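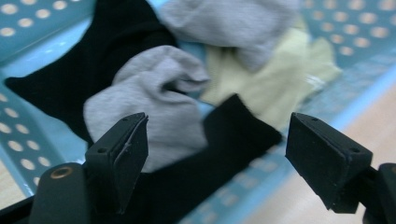 **How long should one practice run be?**
Keep it to 15 minutes, then swap operators. Grip pressure gets sloppy after that, and the later clips usually have to be thrown out.

## 4. Recording a sorting run with the hand gripper

These steps are for Cusgate club members working on the laundry task. Finish Section 3 (charging and pairing) first.

1. Place the basket on the floor with clear space on all sides.
2. Drop the laundry in without folding it. Mix light and dark pieces.
3. Check that both finger pads are clean. Wipe them with a dry cloth if they have picked up lint.
4. Open the fingers fully and start a new session in Skureo. Enter the team name and the task code.
5. Hold the gripper above the basket with the fingers pointing down, and wait for the tone.
6. Lower it slowly, close on one piece, lift it clear of the rim, and set it on the mat.
7. Return to the start position before going in for the next piece.
8. When the basket is empty, stop the session and save.

**Note:** If you grab 2 pieces at once, put both back and mark the attempt as a miss. Do not pull them apart with your free hand while recording.

**Note:** Each team needs 400 good grasps for the Nondia round. Teams entering in March can use clips from earlier practice.

**Caution:** Keep hair, sleeves and lanyards away from the fingers. Do not squeeze the gripper on the basket wall or any other hard edge. The finger screws can work loose.

### If the session will not save

Check free space on the card. A full run takes roughly 100 MB. If there is room and the error comes back, restart Skureo and write the fault in the club log.

Revised 18/10/2026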